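Moved the shop's weekly order to Mondays from the start of April. Four weeks in, so a few notes.

Bread now comes from the bakery in Drarnham. It arrives by 7, still in paper, and we've stopped throwing rolls away on Saturdays.

Crisps and biscuits are slower than I expected. I've cut the order from 132 packets to 30 a week and we still have stock left over.

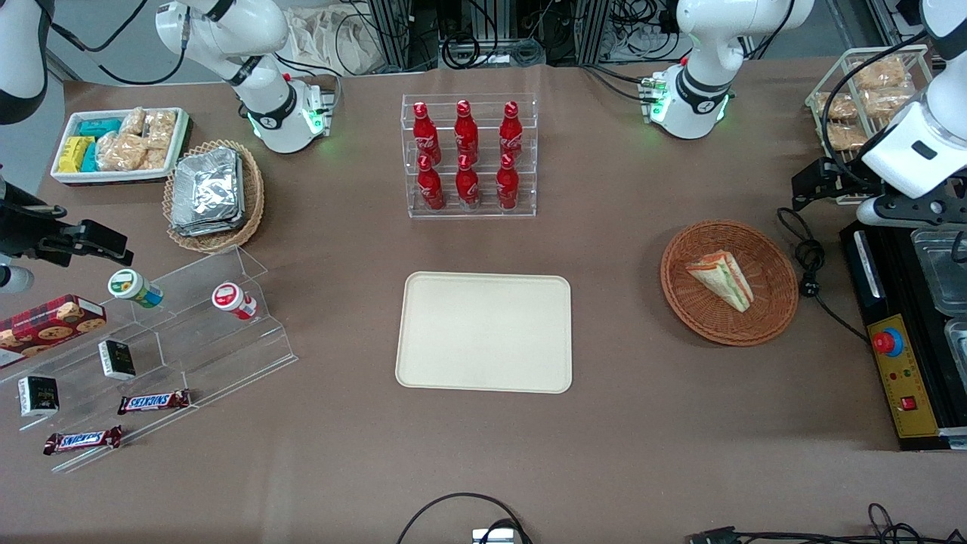
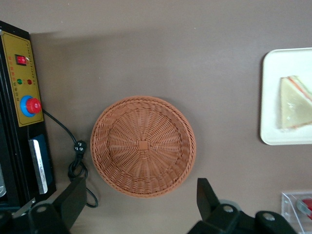
Cold drinks are the opposite. Kibet rang the supplier twice last week – they can't do a second delivery before the bank holiday.

Prices stay as they are until June. The 3 for 2 on cereal bars ends on Friday.

If you want something kept back, tell Nafula at the till before noon. She writes it in the blue book. Please don't message me, I lose track.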